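Textile bench notebook – wash fastness and dye bleed, red on white
4 Jul 2024

Carried over from the last entry: the Tindall detergent ran out partway through the first set, so the baseline was repeated from scratch with the Uvlow powder. Old baseline figures are crossed through but left legible. Do not use them for comparison.

Purpose

To find out whether the bleed from red polyester into white trim comes from the wash itself or from the time the load sits damp in the drum afterwards. The care label advice we have been giving (wash at 30, remove promptly) treats both as equally important. I doubt this.

Method

Swatches cut from the red roll, each stitched to a strip of undyed white multifibre. Stitching by hand, long running stitch, polyester thread. Cotton thread picked up colour last time and confused the reading along the seam.

Wash temperature 30 for all runs. Spin at 400 for the first set, because the higher spin creased the strips and the creases read as stain under the lamp. Loads made up to weight with plain white ballast from the Bralelar batch, which has been through enough cycles to have no finish left on it.

Half the swatches came out at the end of the cycle and were dried flat. The other half stayed in the closed drum for 12 hours and were then dried in the same way. Flat drying only – pegging lets the dye travel downwards and gives a false band at the lower edge.

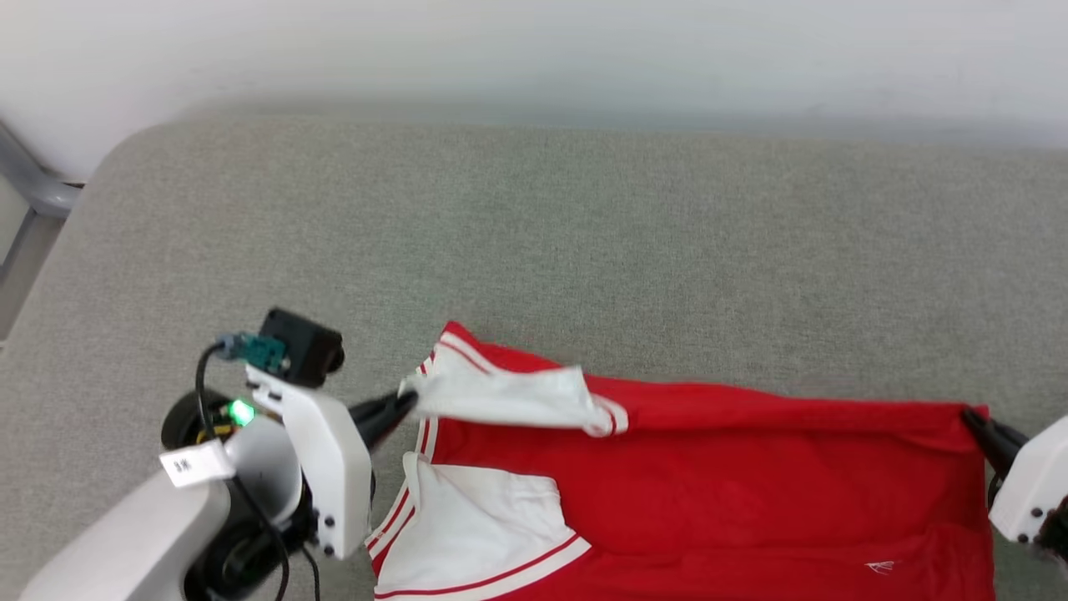
Grading was done against the grey scale under the daylight lamp, with the overhead lights off. Two readings per strip, taken from opposite ends, and the lower one recorded. Where the two readings differed by more than half a grade the strip was set aside and graded again after lunch.

Results

Prompt removal: staining slight on the nylon and acetate sections, none visible on cotton or acrylic. All strips within half a grade of one another.

Left damp: staining clear on nylon and acetate, slight on cotton. The worst marks are where the red lay folded against the strip. Strips lying clear of the red were no worse than the prompt set.

The contact marks have a sharp outline which follows the fold. I take this as transfer by touch in the damp state, with very little coming from the wash water. Water samples from the first rinse were faintly pink in both sets and looked the same side by side.

Problems

1. The lamp takes longer to settle than the sheet on the wall says. First readings discarded.

2. The Jerkosden drying rack marks the strips where the bars touch. Switched to mesh. The old rack can go back to the store.

3. Two swatches lost their tags in the wash. Left out of the results, kept in the envelope at the back of this book.

4. Ballast was weighed dry for one run and damp for the next. Run repeated with dry ballast.
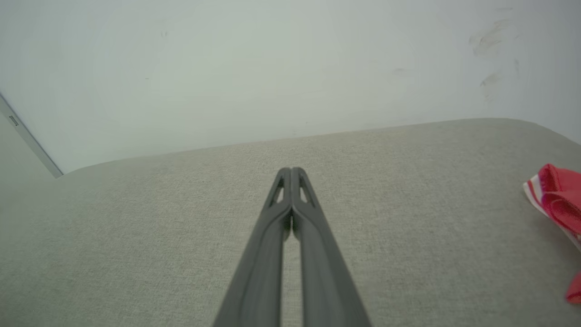
Next

Repeat the damp set with shorter standing times to find where contact staining starts. Add a run with the red turned inside out, as the brushed face may give up more colour than the smooth one.

Order more multifibre strip. The present roll will cover one further set with nothing to spare.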